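[Kerslake-list] Re: Moving the reading room to the ground floor

30 Jan 2022
by Theda Steinbach

Hello all,

I am sorry that my answer comes slowly. I wanted to read the old messages again before I write, and there are many of them. I quote only the part I want to answer.

> The ground floor room in Stunville is free until summer and the rent is
> the same. I do not see why we keep carrying boxes of books up two
> flights of stairs. My worry is only the damp on the north wall. Last
> winter we lost a whole shelf of atlases upstairs, and that was in a
> room everybody called dry. Before we move 3000 books I would like to
> hear from people who know something about paper. Also, what do we do
> with the ones that smell already?

I know a little about paper. I worked nine years in a bindery before I moved here, and I have dried more wet books than I wanted to. So I try to give an answer to both questions, the wall and the smell.

1. The wall

I went to the room twice in January, once after three days of rain and once after a cold dry week. Both times the north wall felt cool to the hand, but the plaster was firm and there was no white powder on it. The corner behind the radiator pipe is worse. There the paint has blisters the size of a coin, and I would not put anything in that corner, not even the folding chairs.

What matters more to me than the wall is the air. Paper is comfortable at a relative humidity between 30 and 50 percent. At 70 percent and higher, mold can start in a few days if the air stands still. I left a small meter on the window sill overnight and it showed 58 in the morning, with the heating off. For a ground floor in winter I find this acceptable, but it does not leave us much room for mistakes.

2. The shelves

My wish is that no shelf touches an outside wall. A gap as wide as a hand is enough. The lowest board should be raised too, so that a mop can pass under it and a spilled bucket does not reach the books. Please also do not pack the rows tight. A book should come out when you pull it gently in the middle of the spine, and if you have to hook a finger over the top, the row is too full. Most of our broken spines come from this and have nothing to do with damp.

For the large atlases, lay them flat, two or three on each other and no more.
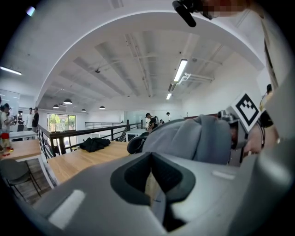

3. The books that smell

I would make three piles. The first pile is books that smell but show no spots. Stand them open like a fan in a dry room for one week, and turn them upside down every second day. Often this is enough. For the stubborn ones, put the book in a closed box with an open bowl of baking soda. The powder must not touch the paper. Two weeks, then smell again.

The second pile is books with dry spots, which come off as dust when you brush them. Do this outside, with a soft brush and a mask, and always brush away from the spine. I use the Zollel goat hair brush, the wide one, but a clean make-up brush works also.

The third pile is books with spots that smear. They are still alive. Wrap each one in plain paper, then a plastic bag, and put it in a freezer until somebody has time for it. The cold does not kill the mold, it only makes it wait. If the book is common and easy to replace, I would let it go. I know that some of you do not like to hear this.

4. What it would cost

The Stelidico dehumidifier that was mentioned in the autumn costs 200 used, and the seller in Kerslake still has it. I think we should buy it whether we move or not. Somebody must empty the tank every evening in the wet months - I can do Mondays and Thursdays, as I live across the street.

So my vote is yes for the move, with the blistered corner kept free and the meter staying in the room. If it goes over 60 for more than two days, we should talk again.

One question back to the list: does anybody still have the floor plan with the measurements of the windows? I had a copy but I cannot find it, and I would like to draw the shelves before we carry anything.

With kind greetings,
Theda

Recent threads on this list
- Moving the reading room to the ground floor (11)
- Key for the side door, again
- Map of Stunville before the railway, does anybody have it?
- Glue for paperback spines
- Offer: two reading lamps, one without bulb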